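Home | Work | Galleries | Letters | About

The Cup Job: a gripper on the clearing counter at Taditthorpe

Last updated: 2023-06-14
Reading time: 4 minutes

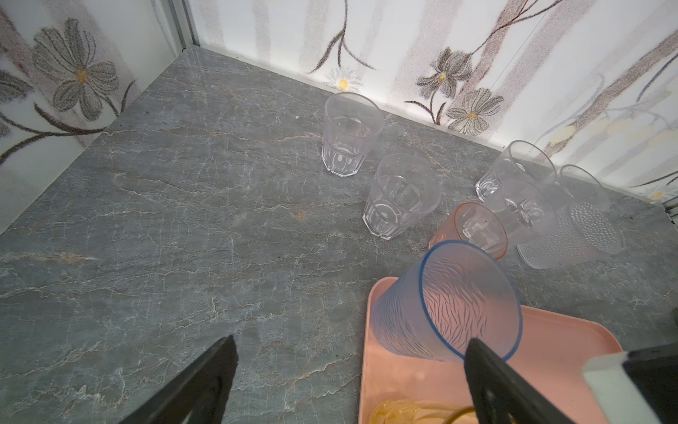
Gripper at the blue-rimmed cup, Taditthorpe tea room.

The tea room at Taditthorpe seats 40 and has been run by Agnes Aitken for longer than she cares to say. In April the owners, Dralberg, put a robot arm on the back counter. Its job is to pick used cups off the counter and the tray and get them to the wash. Dralberg's letter to staff called this "freeing up hands". I went along to see whose hands, and what they had been freed up for.

I should say at the start that I have written about machines at work before and have not often been won over. I tried to keep an open mind and I think I managed it until lunch.

What the arm is up against

Look at the cups. Several are clear plastic with faceted or panelled sides, and they are standing on grey stone with white and rust-coloured veins running all over it. I had trouble picking out the edges myself. Åsmund Strömberg, who looks after the arm for a firm called Onuoha, agreed that see-through things are hard for it. He was open about this, more open than the letter was.

Then there is the mix. The textured one on the right has a bubbly, dotted surface. The little pinkish-orange one is partly hidden behind something bigger. A person clearing up doesn't think about any of this. You put your fingers in three and go.

The tilted cup

The big one with the blue rim, lying over on the salmon-pink tray, is the kind Sun-ja Tak calls "a sulker". A cup on its side gives the arm an open mouth and a slope where it would like a nice straight wall. One black finger is on the rim. I won't tell you how that attempt went, as one attempt proves nothing either way, and I am tired of clips that pretend it does.

What I did ask for was the record for the week. Åsmund gave me a figure of 42 cups in an hour on a good run. Sun-ja reckons she used to do that many in about 6 minutes, and wipe down as well. Neither of them had a stopwatch out, so take both as you like.

Who tidies up for the tidier

Halima Oyewole works the busiest shift. She told me the cups now have to be spaced out before the arm is set going, and that wrappers and lids are best taken off the tray first. "So I touch every cup anyway," she said. "Then I stand there." She wasn't angry about it. She would like it written down somewhere as work, because at present it isn't on the job sheet at all.

This is the bit I keep coming back to. Under the old way, clearing was a job with a name and a line on the rota. Now it is called the arm's job, and the people who set things out for it, and right whatever gets knocked over, do so in the gaps. Two shifts a week have gone from the rota since April. Dralberg says the two things aren't linked.

What they do like

Fair's fair. Aminu Eze has a bad wrist and says an hour off the cups is an hour off the cups. He also likes the quiet of it. Agnes admits that the counter gets looked at more than it used to, and she has stopped people dumping trays on it three deep. She has left the flowery walls alone, though she was asked whether something plainer might help the camera. She said the daisies were there first.

What happens next

Dralberg wants a second arm at its Cinier site, which is bigger and uses the same cups. Staff there have been promised a talk beforehand. Halima has offered to go over and give it herself, unpaid if need be, and had not had an answer when I left.

My own view is that the arm may well get better and that the rota probably won't. If you work somewhere with a machine like this, I'd like to hear what your day looked like before it came and what it looks like now. Please say who does the setting out, and whether they are paid for it.

Back to Galleries | Next gallery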